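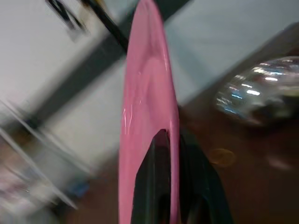

Photo: Floltov

Can a robot do my chores yet? Your questions answered
By the Floltov home automation desk | October
Filed under: Robots at Home
52 shares | 17 comments

We get asked this more than anything else, and I love being asked it, so we've pulled the best questions from the Floltov inbox into one page. The short answer is "some of them, slowly, on a good day". The long answer is much more fun!

So can a machine clear the table or not?

A good one can clear a table. Give it a few plates, a decent amount of light and nobody leaning over it, and a two-armed machine can pick things up and move them somewhere else. Five years ago I would have driven a long way to watch that. What it can't yet do reliably is clear your table, with the half-eaten crusts, the school letters and the glass of squash right at the edge.

Why are plates so hard? They're just plates.

A plate is a flat thing lying on another flat thing, and there is very little to get hold of. You and I slide a fingertip under the rim (or drag the plate to the edge of the table and grab it there) without a thought. A robot has to find the rim, come in at the right height and squeeze hard enough to lift but gently enough not to send it skating off. Now rest a fork on the plate. Does the fork come off first, or do you carry both and keep the plate level? People mix the two all the time, and teaching a machine when to do which is a lovely problem.
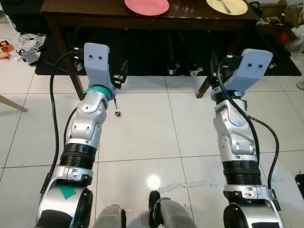

What about shiny things?

Ah, the old enemy. A polished surface shows the camera everything except itself: the table, the window, the robot's own fingers coming in. Some depth cameras see a hole where the spoon should be. Our best advice if you ever get to try one of these machines at an open day is to hand it something matt first, then something chrome, and watch how its behaviour changes.

Why put a camera down at the hand?

A camera on the head gets the layout of the room, but the arms are forever getting in its way. The wrist camera is there for the last few centimetres. Its pictures can be terrible, all smear and streak when the arm swings, and it can still be the most useful view the machine has once it slows down and closes in. I find that rather wonderful.

Which chores are closest to being done?

Floors, by a mile. Robot vacuums and mowers are ordinary shop goods now. After that I'd put simple fetching and carrying, then loading a dishwasher with sensible crockery, then folding towels. Shirts are a long way behind towels. Duvet covers are behind shirts, and I'm not sure I've mastered those either.

And in a workshop or shop?

Things are further along there, for the simple reason that you can arrange the place to suit the machine. At the Skendholm packing shed, the bench team moved their bins to the same side of every station and painted a line where the trays go. Their robot now does the dull half of the job and the people do the half that needs judgement. The paint mattered as much as the software, I'm told, and I can well believe it.

How do they learn?

Mostly by being shown. A person guides the arms through the job, the machine records it, and then everybody does it again with the cup in a different spot. The Vaughan project ran its table-clearing job 200 times before trying it on new crockery. The first new bowl defeated it completely. The second went fine, and the room cheered.

How fast are they?

Slow! The Starurano trial let us time one putting away a small tea things' worth of washing-up, and it took 17 minutes. I did the same lot in two. But it kept going at the same pace all afternoon, and I'd stopped for biscuits.

Are they safe around children and pets?

Ask the maker, and ask for it in writing. The arms used for this sort of work are often built to stop when they bump something, but a stop is no help if the thing being carried is a kitchen knife. For now I'd want a grown-up in the room and a stop button within reach.

Do I need to tidy up before the robot tidies up?

A bit, yes, and I know how that sounds. Cables on the floor, chair legs sticking out and bags by the wall are all trouble for anything on wheels. We had 8 readers write in about robot vacuums and phone chargers alone.

Should I wait before buying one?

If you want your evenings back, wait. A dishwasher and a floor robot will do more for you today than any pair of arms. If you enjoy tinkering and have a spare table, small hobby arms are a brilliant way in, and you will never look at a teaspoon the same way again.

Can I send in a question?

Please do! Tell us the chore, the room and what you've already tried. Odd ones are welcome. Next up we're looking at bins, and whether anything on the market can cope with a bag that has split.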